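「片づけ本の言うとおりにしたら、仕事がなくなりますよ」

ヴァルデマル・ハフソルソン(Valdemar Hafþórsson)は、こちらが質問を言い終える前にそう言った。ウルサム(Ultham)で製本と紙の修理を続けている。取材の趣旨は「物を持たない仕事場」だったが、本人は最初から乗り気ではない。

きっかけは11月に流行した「机の上ゼロ」運動だという。提唱する側は、作業台から物をなくせば集中力が47パーセント上がるとうたう。ハフソルソンはこの数字を信じていない。「誰を、どうやって測ったのか。問い合わせたら、返事の代わりに収納箱のカタログが届いた。334ページもある。減らせと言いながら箱を売るわけです」

それでも一度は試した。道具をすべて棚に上げ、使うたびに取りに行く。続いたのは10日間。「糊を塗っている最中にへらがない。立って戻れば糊はもう乾きかけている。集中の話をするなら、まずこの往復を数えてほしい」

では散らかっていればよいのか、と聞くと、それも違うと言う。空いた面は要る。ただし、それは紙を広げるための面で、人に見せるための面ではない。
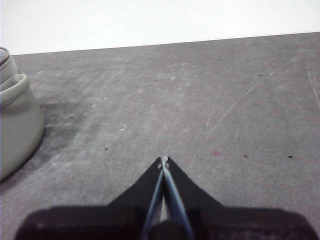
ラクラン・ウィホンギ(Lachlan Wihongi)の見方は少し違う。往復が面倒なのは棚が遠いからで、運動そのものが悪いわけではない、腕の届くところに棚を移せば済んだはずだ、という。自分は同じやり方を2年続けていて、失くし物は確かに減ったそうだ。

その話を伝えると、ハフソルソンは鼻で笑った。「彼の仕事は図面でしょう。図面は乾きませんから」。ただ、失くし物の件には少し黙り、「そこは認めてもいい」と付け足した。骨べらを先月から見ていないらしい。

棚を動かす気はあるかと尋ねた。「家賃が下がって、壁がもう一枚増えたら考えます」

提唱者が悪意でやっているとは思わない、とも言う。気に入らないのは、どんな職種にも同じ答えを配るところだ。「料理人にも机をゼロにしろと言うんですかね。まな板はどこに置くんだろう」

春には入門講座も始まるという。受講するかと聞くと、受講料を見てから決めると返ってきた。

(2023年2月17日)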